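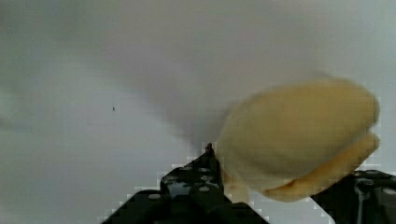

3. How cases reach a judge

The rules on who may sit as a judge get most of the attention in work on judicial independence. The rules on which judge hears a given case get much less. In both courts studied, Stavmont and Fuvance, the written rule is the same: civil cases are assigned by lot at the time of filing, and the presiding judge may change the assignment only for a stated reason. The two courts apply that rule in different ways, and this section sets out the differences before we turn to outcomes.

We read the assignment register of each court from the first entry under the current rules to the last entry on April 21, 2018. The registers hold 3409 civil filings between them. For each filing we recorded the judge first drawn, the judge who signed the final order, and any entry in the column for changes. A filing was treated as reassigned if the two names differ, whether or not the register gives a reason. On that definition, 634 filings were reassigned.

The draw itself is simple in both places. In Stavmont the clerk enters the filing in Hisedance, the court's case management program, and the program returns a name. The clerk can't run the draw a second time without a supervisor's password, and each use of the password leaves a line in the log. Fuvance used a paper list until its move to Hisedance, and for the older filings we have only the clerk's handwriting to go on. Antunes has argued that a paper list, kept in the open and read by lawyers who are waiting at the counter, can be harder to tamper with than a program few people understand. We can't test that claim with our data, but the Fuvance list was kept behind the counter and doesn't seem to have been read by anyone outside the office.

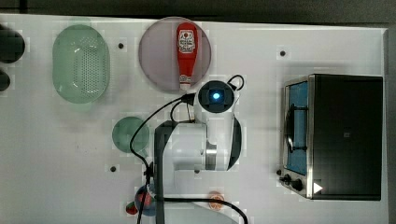

Figure 2. White tabletop seen from overhead, with a pale green colander on the left side.

Reassignment is where the courts part ways. The Stavmont register gives a reason for nearly every change, and the reasons are mostly dull ones: leave, illness, a conflict of interest, a related case already before another judge. The last of these is the one that needs care. Whether two cases are related is a matter of judgment, and the rules don't say who decides. In practice it is the presiding judge, acting on a note from the clerk. Lawyers we spoke to in Stavmont knew this and said they sometimes added a line to the filing pointing to an older case — in the hope of landing in front of the judge who had heard it.

In Fuvance the column for changes is often blank. When it is filled in, the most common entry is "workload." That is a lawful reason under the rules, and it may well be a true one. The court had two vacant posts for part of the period, and the remaining judges carried the files of both. But "workload" doesn't explain why a case went to one colleague over another, and the register has no place to say so. Simões found the same gap in his study of the Cordeiro district, where he proposed that every reassigned case go back into the draw with only the first judge's name taken out. Fuvance considered a rule of this kind in March and left it for a later meeting.

We don't read the blank entries as proof that anything improper took place. Registers are filled in by busy people, and a missing reason may mean only that the clerk had a line at the counter. The point for our purposes is narrower. If the choice of the second judge isn't random, then reassigned cases can't be pooled with the others when we compare outcomes across judges. We therefore report results for the full set and again with the 634 reassigned filings left out. Where the two sets of results disagree, we rely on the second.

One further limit should be noted. Both registers record assignments to a judge but say nothing on the order in which that judge takes up the files. A presiding judge who can't pick who hears a case may still have a say in when it is heard, through control of the courtroom calendar. For urgent matters timing can count for as much as the name on the file.

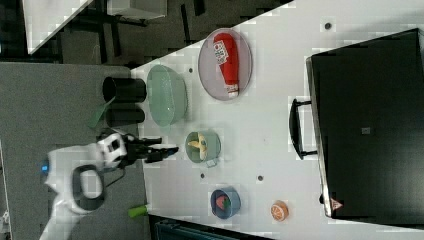
Can a party object to a reassignment?

A party can file a written objection within three working days of notice, and the presiding judge who made the change also rules on the objection. The ruling can be raised on appeal only together with the final judgment. We found few objections in either register, and none in Fuvance where the change was put down to workload.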